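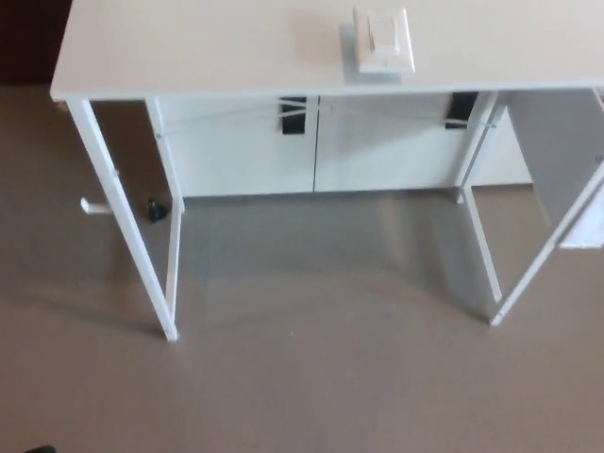
A white desk with four slim legs. Behind it is a low cabinet with two doors.

Kids' Corner > Things at Home > Why Does a Desk Have Four Legs?

Put your hand on a desk and push down a little. Where does your push go? It travels through the tabletop, into the legs, and then into the floor.

The legs can be quite thin, and still they carry a lot. Metal is very strong, so a thin metal leg does not bend easily. The desk in the picture has legs of this kind.

Why are the legs near the corners? Try it with a book and four erasers of the same size. First put all the erasers under the middle of the book and press on one corner. The book tips! Now move one eraser under each corner and press again – the book stays flat.

A desk with thin legs also leaves free space below, for your knees or for a cabinet.

Text: Nataša Tomić, Hatley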